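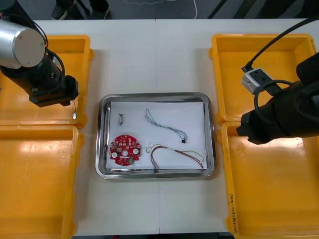

Themba Visser asked at the last review whether four bins were enough, given that a clip that small could end up under a harness and be missed at the count. The comment was recorded and has been taken up under Bin Allocation below.

Progress report: component recovery and sorting, Terurier bench line
Reporting period: to the end of June
Prepared for: Magagula small grants program

Summary

Work in this period covered the bench layout, the sorting categories and the condition of the bins. The layout is settled. The categories are settled apart from one open item concerning connectors. Bin condition is acceptable for continued use, with some reservations about surface glare that are set out further on.

Bench layout

The white tabletop has been kept. Dark benches were considered in the original proposal and dropped, as black leads and small dark clips are harder to find against them. The two table panels meet at a seam down the middle, and the tray is centred on the bench with two yellow bins on each side. The tray is stainless steel with a raised rim and is lined with white paper. The paper is changed at the start of each lot and whenever it tears or marks.

The present lot is from the Prirex units. A typical tray carries a round circuit board, a small clip and two wire harnesses, one in grey and black and one in mixed colours. Parts are laid out singly on the paper. Harnesses are placed so that the connector ends can be seen, and are not coiled.

Bin allocation

One bin is assigned to each of four categories: boards, clips and fixings, two-colour harnesses, and multi-colour harnesses. A fifth category for loose connectors was trialled and has been suspended. Most connectors arrive still attached to their leads, and cutting them off added labour without improving the recovery value quoted by Geltance.

In response to the review comment, clips are now sorted first, before any harness is lifted. No additional bin is proposed.

Throughput

The target for the period was 828 items. The target was met. Of the items sorted, 53 were placed in the wrong bin at first pass and corrected at the check. The majority were harnesses with faded insulation – a colour judgement, and one that may improve with better lighting. A further 20 items could not be assigned and have been held back for the next period.

Bin condition

The yellow bins are shallow, with rounded corners, and empty readily. Old handwritten markings remain on some outer walls. These are to be removed with solvent and replaced with printed labels, so that superseded part numbers are not read as current.

Surface wear was reviewed at close range. Scuffing and fine scratches are cosmetic and do not justify replacement. Glare is the more practical concern, as a glossy yellow finish under overhead lights can wash out to near white and conceal fine marks.
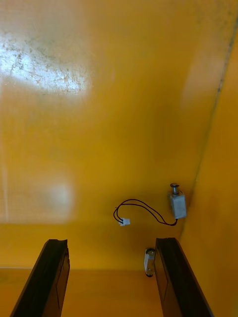

Figure 2. Yellow surface at close range, showing glare with fine specks and scratches at upper left.

A matte liner in a neutral grey is proposed for the clip bin only. The cost can be met from the existing consumables line and no variation to the budget is sought.

Matters for the next period

Printed bin labels to be fitted and the old markings cleaned off.
Diffusers to be fitted to the overhead lights and the first-pass error count repeated on a lot of the same size.
Held-back items to be assigned or written off.
Geltance to confirm whether boards can be accepted with all components in place.

The remaining 5 per cent of the grant is payable on acceptance of the final report.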